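Thread: notes from our manipulation course project, week 9. Task is sorting small accessories into a box using a hand-held gripper. Posting mainly for the two teams who start after us.

Setup first. Every demonstration is one item, one pick, one place. Operator starts with the gripper open and ends with it open. Anything else gets thrown out when we trim.

Target for the course is 200 usable demos per team. We are past the halfway mark. Saturday goes to relabeling, no new recording.
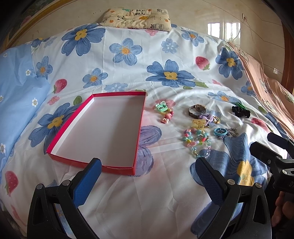
Brisa Jaramillo
Student lead, Folisden manipulation project

Item set on the bed: hair clips, a scrunchie, a watch, bracelets, beads, earrings. Red-pink box lid on the left is the drop zone. Floral duvet stays. Heitmann section used a plain gray mat and their policy got lost on any patterned cloth.

Pick order matters more than I expected. Claw clip and watch are easy. Beads are slow: grab near one end and the rest trails over the rim of the lid. We now grab mid-strand and lift straight up before moving sideways.

Hoop earrings snag in the scrunchie. Rule for now: if two items come up together, log it as a double and keep the clip. Do not shake one loose. That motion ends up in the training data.

Fingers have textured pads on the inner faces. Check the screws before each session. Ours backed out slightly at demo 4 of one batch and the whole batch had a finger offset.

Soft surface is the other issue. Press too far down and the duvet bunches up between the fingers. Come in at a shallow angle on flat items, and close slower than feels natural.

Label format is the same as the Anix assignment: item, result, operator initials. Noltik export drops the initials field if it is left blank, so fill it in even when you are working alone.

Next post will have failure counts by item once relabeling is done.

Contact: Folisden student projects | © Folisden | Back to top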